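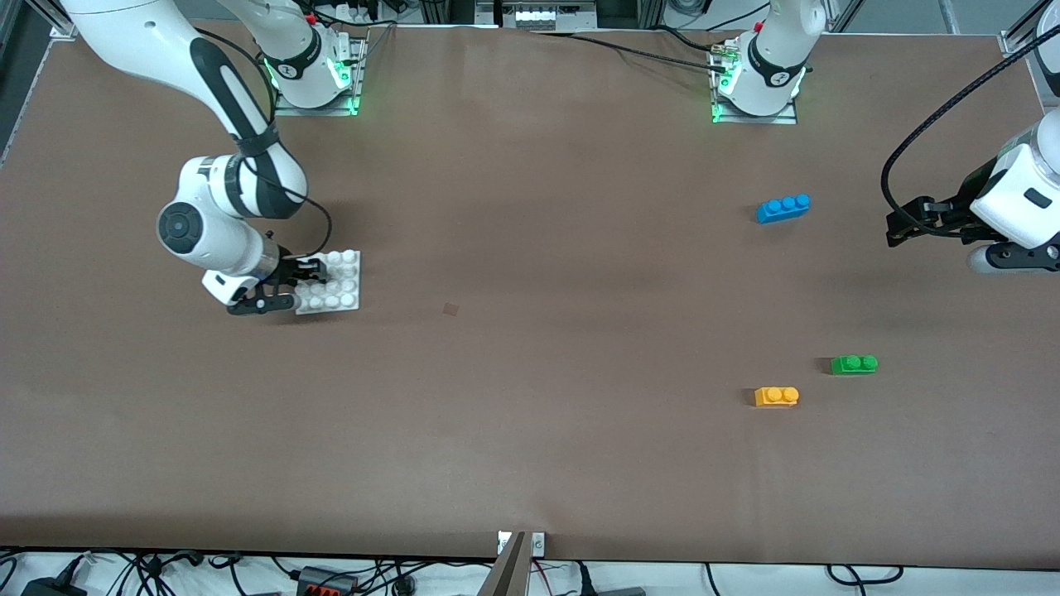 Beathag Rutherford was worried at first that the arms would take the pleasant half of the job and leave her the lifting, and she told this to the management of Griten in the first week.

Cludotwood, 2019-09-11 – Griten announces that two-arm stations will enter its assembly hall in October. All 29 assemblers keep their contracts and their hours. Four of them will be trained to teach the arms new tasks – the training is paid and takes place during the shift.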